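Bench notebook, garment cell
July 2025
Entry by B. Paquette

Purpose of this entry: get the equipment request for next year into one place before the January budget round. Belt-threading on denim shorts is the work that drives most of it, so the notes are arranged around that.

Current setup is two arms at the front edge of the table, one gripper each, with wrist cameras and a head camera. Garment goes down flat with the waistband toward the arms. Table top is still the two-panel one. The seam behind the work area has not caused trouble, but I would like a single board if Bergeron will cut one to size. Price not in yet.

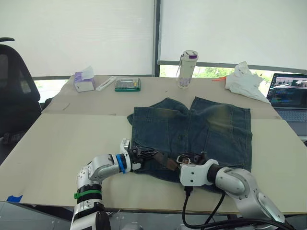
1. Gripper fingers

Largest item. Present fingers have scuffed through to bare metal along the top edges. Function is fine for thick denim. For belt loops I want a narrower tip with a replaceable pad, so that we stop treating the whole finger as the wear part.

Wuvance quoted $1,389 per pair, pads included, lead time about 40 days. Request is for 2 pairs, one per arm. No spares in this round. Ilus has a cheaper finger, but the mounting pattern does not match and we would pay the difference back in adapter plates.

Check before ordering: clearance between the new tip and the wrist camera. The handoff needs both grippers close together with the strap between them, and the camera has to keep the gap in view.

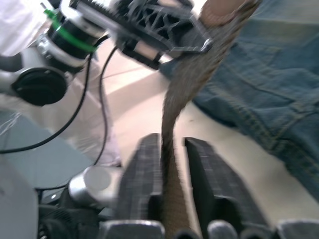

Wrist camera view, strap held above by the other gripper, lower end between the near fingers.

2. Cable management

Low cost, should have been in last year's request. Cables hang in loops off the wrists, and one crosses the right foreground in the head view. Proposal is a clip-on guide from Nurnlow for each arm. Ask for the short version; the long one adds mass past the wrist and we would need to redo the payload settings.

3. Test garments and belts

Consumables line. Stiff leather and woven stretch belts behave differently enough that each needs its own budget entry. Leather holds its line out to the tip. Woven twists as soon as it hangs free.

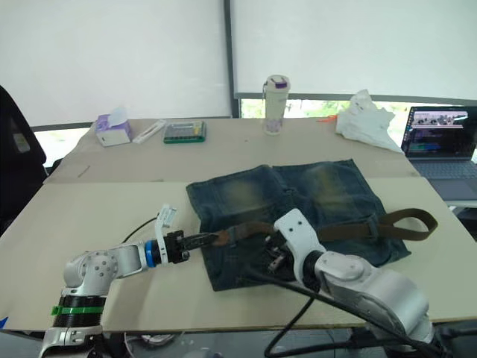 Head camera, brown belt on the shorts, left gripper on the pointed tip.

Want more shorts in different washes. Faded patches and contrast stitching change what the cameras pick up near the loops, and the present stock is too uniform to plan around. Second-hand is fine. 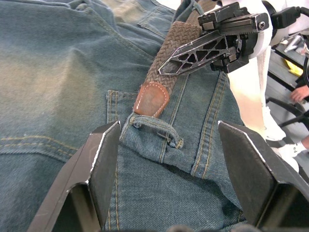 Loops also need to be graded before a garment goes into the set. Anything with loose threads at the bartack gets logged separately. No equipment cost, but it takes bench time, and I have put that under labor.

4. Deferred

Second head camera. Useful for the far side of the waistband, hard to justify until the fingers are in.

Open: board price from Bergeron, clearance drawing from Wuvance, mass of the short Nurnlow guide. Draft request goes into the shared folder once those three are back.

BP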